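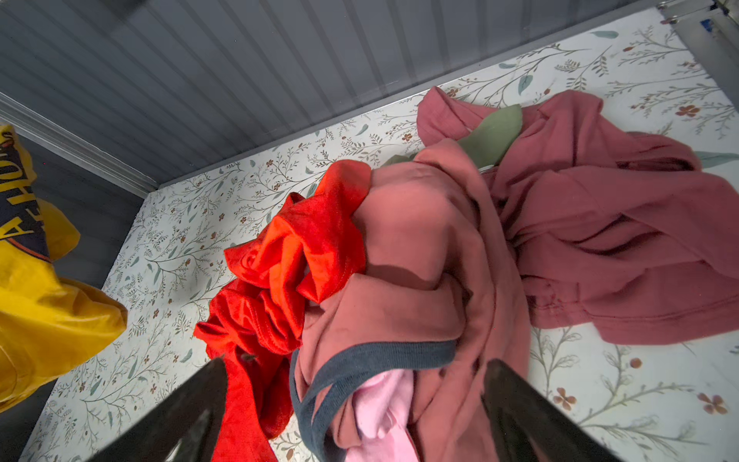 Macarena Cantero reckons the shrinkage is from the dryer and has nothing to do with the wash, and says we should stop blaming the detergent until someone has line dried a full set. Fair. Doing that now.

August, 9.40 am. Set B cottons, second go. Fusby liquid, 36 ml per load, cool cycle. Machine 2 because machine 1 still has the drum noise (told Ondeo, they want the serial plate, it's behind the pipework).

Jersey offcut before washing 477 mm along the grain. Same piece after wash and line dry 470ish, tape was slipping so do it again with the steel rule. The tumbled one from last time came out at 416 and I still don't belive it. Either marked up wrong or it was cut on the cross. Check the notch.

Colour run - coral and red tops in with white cotton strip. Strip a bit pink at one end only, where it was folded. Not pink with the Stakard powder but that was a shorter cycle so can't compare. Need same cycle both. Baltasar has the grey scale cards, ask for them back.

Water hardness: test strips out of date, ordered more from Mateos. Used the old ones anyway, reading somewhere between the two middle pads. Don't put that in the report.

Spin. Dropped it a notch, far fewer creases on the viscose but it came out dripping and took all afternoon on the rail. Radiator off. Window open till 4 then rain.

11.15 - forgot to weigh the load going in. Restarted with the other half of set B. Weigh first, write it on the tag, THEN wash.

To do
- remeasure jersey, steel rule, flat, no pulling
- 10 cycles on the ribbed cuffs, same bottle throughout
- new cotton strips, hem them this time, teh raw edges fray and block the filter
- clean filter on 2
- ask Macarena if line dry means indoors or out, her note doesn't say

Pegs leave marks on the viscose. Hang from the waistband.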